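20 September 2020

Water meter at 07:10: 3,879. No change from last night, so the leak on the garden side is closed. I had suspected the compression fitting behind the shed, and tightening it a quarter turn was enough. Left the inspection cover off for one more day.

Main job was the rainwater system. The level in the tank has been dropping faster than use explains, and in July I blamed evaporation through the loose lid. That was wrong. With the lid sealed and no draw overnight the level still fell 13 mm. Dipped it again before breakfast with the steel rule, same reference notch, same result. The loss stops once the water is below the outlet, which puts the fault at the bulkhead seal or the first joint after it.

Drained to just under the outlet and took the joint apart. The washer on the inside face had gone flat and hard on one side. The outer one was still soft. Whoever fitted it put the flange on without cleaning the molding seam, and the washer has been sitting across a ridge ever since. Scraped the seam down with a utility blade, finished with 240 paper, wiped it, fitted two new washers from the Havow kit. Hand tight plus half a turn. No sealant on the washers, tape on the thread only.

Refill is slow from the roof and none is forecast, so I ran the hose for long enough to cover the outlet by a hand's width. Marked the level in pencil at 11:40.

Lotte Van den Broek called about the shared downpipe. She wants the diverter moved to her side of the fence for the winter. I have no objection provided the overflow still goes to the soakaway and stays off the path. Asked her to send the measurements in writing. Charalambos has the longer ladder and will bring it back when he has finished his gutters.
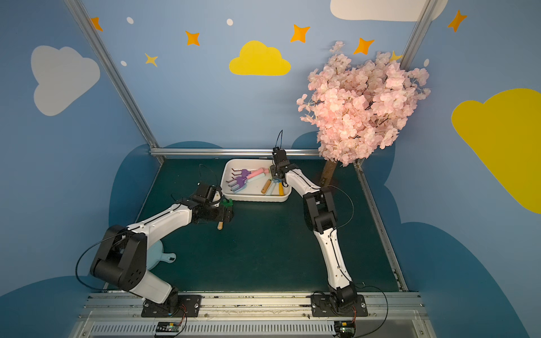 Afternoon

Pencil mark checked at 15:40. No drop I can read. Four hours is too short to prove anything at the old rate, so the real reading is tomorrow morning.

Cleaned the first-flush chamber while I was out there. Mostly moss and grit from the tiles, plus a layer of fine black silt at the bottom that I take to be shingle dust from the lean-to. The drip hole was partly blocked, and the chamber had not been emptying between showers. Cleared it with a 2 mm drill bit turned by hand. If it blocks again before the leaves are down I will go up a size and accept the extra loss.

The pump filter was due as well. Rinsed it from the inside out, checked the O-ring, put it back with a smear of silicone grease. The pump primed on the second try. Pressure at the far tap is the same as in July, 3 bar, so the filter was not restricting much.

Still to do: insulate the exposed run before the first frost, replace the hose clip nearest the pump (surface rust, holding), label the valves. Pirjo Manninen shut the wrong one last winter and the labels have been on the list since then.

Evening

Wrote to Buron about the spare flange. The catalog gives the thread but leaves out the length of the shank, and the tank wall is thicker than their drawing assumes. Lurdes says the Clamby one fits and costs less. I would need to see the gasket first.

Clouded over at 19:00. No rain in the gauge.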